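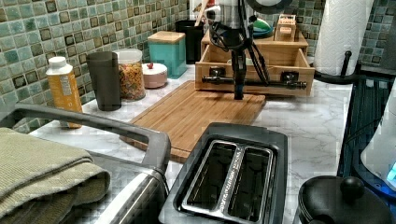 A collision that stays under the force limit is still a collision. Our industry has got into the habit of logging it as something else.

In April the kitchen cell at Vosholm ran 159 pick attempts on flat items. The controller reported 2 protective stops, and the summary called the run clean. Bianca Lungu went back through the wrist force traces and found 7 more contacts, all below the 125 newton stop threshold we had set. In each one the fingers came down on the item before the planner expected any contact. The arm kept pushing, the position error grew, and the next waypoint pulled it clear. No alarm was raised.

Henk Van Acker's view is that the threshold did its job. It protects the arm, and a lower value would stop the cell all day. I agree with the second part. But a threshold chosen to protect a gearbox says very little about a glass jar or a hand resting on a counter.

The fault itself was dull — a height offset left over from the Estov bench, which sits lower. We fixed it in a minute. Finding it took nine days, as the log had no field for unexpected contact.

I would make that field mandatory. Record every contact outside the planned window, with peak force and duration, whether or not the arm stops. Review the list before anyone changes the speed setting.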